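Call for participants: fault review of two-arm kitchen robot, Rurnlow

We are looking for people to help us understand a fault in our two-arm kitchen robot. In January the left arm began to lose its hold on cookware during lifting, and it did not report any error. The same fault then came up in simulation, where we are now studying it.

The kitchen task in simulation, with the left arm at the cookware:

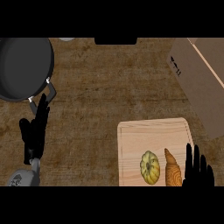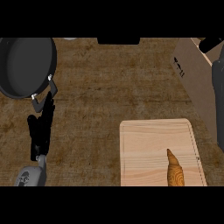
What you will do

You will watch short recordings of simulated runs and mark the moment when you think the grip becomes unsafe. There are 216 recordings in the set, and each participant receives 34 of them. You will also write a few lines about what a person standing near the robot should do at that moment. The real robot at Skeklow stays switched off until the review is finished, so you will not work beside it.

Who can take part

We would like to hear from cooks, kitchen assistants, machine operators and anybody who has had to report a fault at work. You do not need to know programming. You should be able to read instructions in English and to look at a screen for an hour with pauses. If you have worked on the Nitudby gripper software, please do not apply, as we need fresh eyes.

Place and payment

The sessions are held in our office at Rurnlow. We pay 300 euros for the complete review, and travel is paid separately.

How to apply

Please write a short letter to Iason Pappas before 15th July. Say what work you do and whether you have seen a machine drop or lose something. Questions about safety go to Samran Wattanapong.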